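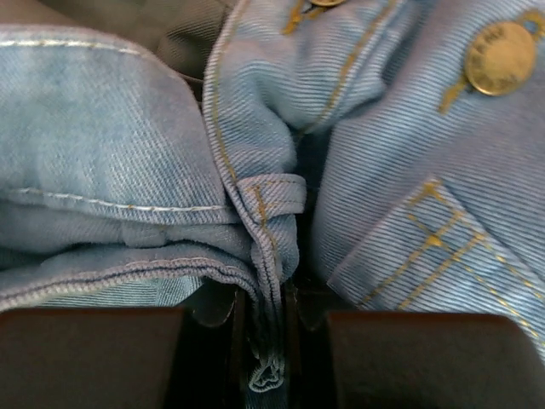 Nerea Sepúlveda wrote to us after the November open day to say that she had watched a robot pick up a pair of jeans for longer than she has ever watched a person do anything, and could we please put the answers to the usual questions somewhere, as she had heard them all asked twice while she stood there. Fair enough. The next open day in Flondville is on 22/01/2024 and these are the usual questions.

What will I see?
A robot arm handling clothes. It takes hold of a garment, lifts it, turns it, looks for an edge and tries to lay it flat on the table. Jeans get the most time because they are heavy, they have thick seams, and they never land the same way twice.

Is it fast?
No. A pair of jeans takes nearly 4 minutes on a good run. Bring a friend to talk to.

Can it fold a fitted sheet?
Can you?

Why does it grab the waistband and then let go again?
It is having another think. The arm wants two points far enough apart to hang the garment between them, and a fistful of denim often turns out to be the wrong fistful. Belt loops, rivets and buttons help it work out which end is which. When it is unsure it puts the lot down and starts again, and we have asked the demonstrators to stop apologising on its behalf.

May I bring my own clothes?
Yes, two items per visitor. Clean ones. Please empty the pockets, and check them again after you have emptied them. No sequins, no wool you are fond of, nothing with a drawstring. You will get everything back, creased.

Will the gripper damage my jeans?
It hasn't yet. The grip is set about as firm as a handshake from somebody's uncle. If a hem is already fraying it may come back a bit more so, and the desk will ask you to sign a slip saying you knew that.

Can children work it?
Over-eights can press the start button and the stop button. The stop button is by far the more popular. Under-eights can watch from behind the yellow line, which is where everyone else watches from too.

What is Tridusero?
The name of the project. It doesn't stand for anything. Aurélien Picard has a long account of how it was chosen and will give it to you if you stand near the coffee.

Who does the talk?
Bernadette Mac Suibhne does the one in the morning and Apolline Maillard the one after lunch. Same slides. The afternoon one has more questions and runs over.

How many people can come?
97, which is what the fire certificate for the Salehi building says. Booking is free. If you can't make it, tell us, as the waiting list was long last time and there were empty chairs.

Can I take photographs?
Yes, without flash. Flash upsets the cameras and we lose the run.

Will it be doing my ironing soon?
Apolline gets this one at every talk. Her answer so far has been to move on to the next slide.

Where do I park?
Behind the building, off the lane. The front spaces belong to the dentist and he means it.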